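Semi-Automatic Pad Printing of Small Plastic Tags
Student Project Report, Packaging and Print Production

Background

The Staniforth print lab has a manual pad printer that is used for short runs of plastic tags, mostly key fobs and locker tags for other departments. An operator loads each tag by hand, pulls the lever twice, and moves the tag to a drying rack. The lab asked our group to see if the loading step could be improved without buying a new machine. The budget covered materials only.

We set out to build a sliding fixture that holds several tags at once and stops at fixed positions under the pad. The lab also wanted the print position to be more consistent, as logos on the old tags often sat too close to the hole.

Equipment and materials

The printer is an older single-color open inkwell model. The tags are white ABS, supplied by Ilter in bags of mixed orientation. We used a two-part black ink from Revel with the hardener mixed in according to the label. The fixture base is aluminum plate and the tag nests were 3D printed in PETG. A spring plunger clicks into holes drilled along the base to set each stop.

Our first set of nests was printed in PLA. They softened slightly after cleaning with warm solvent wipes and were replaced before any measured runs.

Method

We ran one baseline batch on the unmodified printer and one batch with the fixture. The same group member operated the printer both times. Each batch used the same plate, pad and ink mix ratio. Ink was mixed fresh for each batch and thinned once halfway through.

A tag was rejected if the logo was smeared, had missing areas larger than a pinhole, or was off center enough to be seen by eye against a printed template. We did not measure ink thickness. Adhesion was checked with a tape test on tags that had cured overnight.

In total we printed 1,570 tags. Of these, 865 were printed with the fixture and the rest were the baseline.

Results

The fixture batch ran faster once the operator was used to it. The first 70 tags were slow because the plunger was too stiff and the slide had to be pushed with both hands. We cut the spring down and the problem went away. Of the fixture tags, 22 were rejected, mostly for missing areas near the left side of the logo. The baseline batch had more rejects, and most of those were off center.

The tape test lifted ink from a few tags in both batches. All of them came from the end of a pot of ink, so we think the mix was past its working time. The Drullitau data sheet for the pad recommends wiping it with tape between sets, and doing this reduced the missing areas.
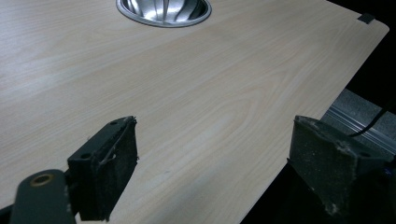

Problems and limits

The nests only fit one tag shape. A different tag needs a new set of nests, and each set takes most of a day to print. The fixture does not help with unloading, and the operator still has to lift each tag out with a finger. We cut a notch for this in the second version, but it is a little small for gloves.

We only had one operator, so part of the gain in speed may be from practice. We would have liked to repeat the baseline at the end.

Next steps

The lab is keeping the fixture for the September tag order. A later group could add an ejector pin under each nest and test a second color. Drawings for the base and nests are stored with the printer manual.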